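Review: Zendlow two-arm bench cell, seen at the Gronow open day

Filed under: benchtop automation, grippers

I have a small packaging and sample-prep shop and I have been looking at two-arm bench cells since last winter. The Zendlow is the one people keep sending me links to. Gronow, the distributor, held an open day in November at its demo hall, and I booked the 10:30 slot plus an hour of hands-on time in the afternoon. This review is based on those two sessions and a follow-up call. I have not had a unit in my own shop, and anything that needs months of use to judge (gear wear, cable life, support response) is outside what I can comment on.

What was on offer

The package Gronow sells consists of two arms, a two-finger gripper on each, a controller that sits under the bench, a pendant, and the teaching software. The table is extra. So is the backdrop kit, a fabric sheet on a rail, which Gronow recommends if you plan to use the vision option. The sheet creases easily. Morven Rennie, who ran the morning session for Gronow, told me the vision side tolerates a creased sheet well enough but does not like strong window light, and the blinds were kept down all day.

The morning session was a fixed program on one cell: part presentation, handover between arms, and a bin transfer. It ran on schedule and I learned little from it. Fixed programs on clean parts are what every vendor shows. I asked for container handling in the afternoon, meaning light plastic ware on a plain surface, which is closer to my work and harder on a gripper.

The container task

The task was bottle and cup. One arm takes the bottle, the other is free to steady or move the cup, and the bottle is brought over and tipped. Hélder Bastos, an applications engineer, drove the cell from the pendant and then let me do it.

The containers are awkward in different ways. The bottle is tall with a rounded shoulder, so the usable grip zone is the straight part of the body. The cup is tapered and wider at the rim, so parallel closing faces touch it high up first and can push it down or away. Anyone with a tapered product should bring it to a demonstration and insist on seeing it picked up.

Bottle side. The fingers are linkage type and close from both sides around the middle of the body. I tried three grip heights. Low on the body was steady but left the mouth a long way from the fingers, so small wrist errors became large errors at the mouth. High, close to the shoulder, the fingers tended to ride up. The middle is the right place, and it is where Bastos had put it in his own program. A slight lean of the bottle in the grip was common. The software has an offset field for that, one per taught grip, and you will be using it.

Cup side. With the gripper wide open there is plenty of room to come around a drinking cup from above or from the side. I preferred the side approach. From above, the palm housing is bulky and you lose sight of the rim from the operator's position. The pendant has a jog mode that moves the tool along its own axis, and this made the side approach easy to teach.

Force setting. The grip force runs on a scale with no physical units printed next to it. On my first attempt at the cup I set 37 and the wall gave inward. I settled on 13, which held the cup without visible deformation. Bastos said the conversion to newtons is in an appendix of the manual. It should be on the screen. A user who handles thin plastic needs to know what the number means before the first part is squashed, and I would mark the product down for this alone.

Pouring. We did dry runs only, as Gronow does not allow liquids at its open day. The motion itself was smooth at low speed. At the default speed there was a visible shake at the end of the tilt, and I would not run a filled bottle that way. Reducing the acceleration on the last segment took most of it out. That parameter is two menus down and is reset when the segment is re-taught, a fault I reported on the day.

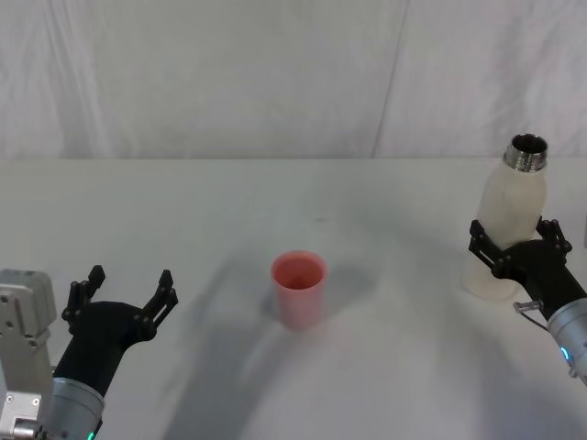 Build and hardware

Both wrists are silver cylinders with a small indicator light. During my session one was green and the other blue. The lights are small, and from the far side of the table you have to look for them. Rodrigo Peixoto, who handles service at Gronow, said a stack light can be wired to the controller. In a shared workspace I would budget for it.

The grippers are black, with linked finger segments and exposed pivots. I like exposed pivots for inspection and dislike them for cleaning. In a dry sample-prep area it does not matter. In food or cosmetics it does, and I saw no cover or sleeve in the Gronow catalog.

Cable routing is the weakest part of the mechanical design. A thin gray cable hangs in a loop below the gripper and goes back toward the wrist. I understand the need for slack at a rotating joint, but an open loop will catch on racks, tube holders and anything else with a corner. I taught one path that passed close to a bottle rack and had to raise it to keep the loop clear. Peixoto's suggestion was a clip from Nokico, sold separately. A clip of some kind should be in the box.

The light gray bracket is boxy, with flat faces and round screw heads that are easy to get at. No complaints there.

Table and surface

Gronow supplied a matte, pale surface. It gives little glare, and the soft shadows of the arms did not seem to upset the vision option in the short time I had it turned on. I did not test it with translucent ware on white for long enough to state a success rate. The milky bottle against the white sheet is a low-contrast pairing and I would want a proper trial before relying on it. The pink cup was found without trouble every time I tried.

The reach of the two arms overlaps in the middle of the table, and that is where you end up doing everything. The back corners are reachable by one arm only. Plan the layout with that in mind: supply at the sides, work in the center.

Software

Teaching is done by waypoint, by hand guiding, or by replay of a demonstrated motion. Hand guiding is good. The arms are light to push and stop where you leave them. Replay is less good. It records hesitation along with everything else, and the smoothing tool removes both the hesitation and some of the detail you wanted. I ended up using hand guiding to place waypoints and typing the rest.

Arm coordination is handled with sync points, which are simple and work. You place a marker in each arm's program and neither goes on until both have arrived. There is no visual timeline. With four or five sync points this is fine. With more, I lost track of which pair belonged together, and the markers cannot be renamed in the current version.

Collision checking between arms is on by default. It is conservative and stopped me twice on paths that looked clear by a good margin. The margin can be reduced by a user with service rights.

Compared with the Giretti

The obvious alternative is the Giretti, which I tried at a customer's site earlier in the year. The Giretti has internal cabling, a grip force display in newtons and a stiffer wrist. It is also heavier, harder to hand guide, and its gripper opens less. For tapered or oversized containers the Zendlow is easier to get around the part. For repeat work on one known part I would take the Giretti. Fitzgerald Gallagher, whose shop has one of each, gave me much the same opinion when I called him, though he puts more weight on the Giretti's pendant than I would.

The open day itself

Well run. Slots were kept, the groups were small enough to see the table, and the engineers answered questions about faults without passing them to sales. Bring your own containers. Hélder Serrano at the front desk will log them and return them, and a program built around your own part can be saved and taken home on a stick. I wish the invitation had mentioned this, as mine stayed in the car until lunch.

Parking is behind the building. The entrance on the street side is locked.

Verdict

Good for: light containers, frequent changeovers, shops where the operator will also be the programmer.

Less good for: washdown areas, crowded tables, fast liquid handling.

Would need fixing before I order: force units on screen, the cable loop, and the acceleration setting that resets itself. Bastos has the list. The quote from Gronow covers the arms, the grippers and the controller, with vision as a separate line, and I have asked for a loan unit before I decide on that part.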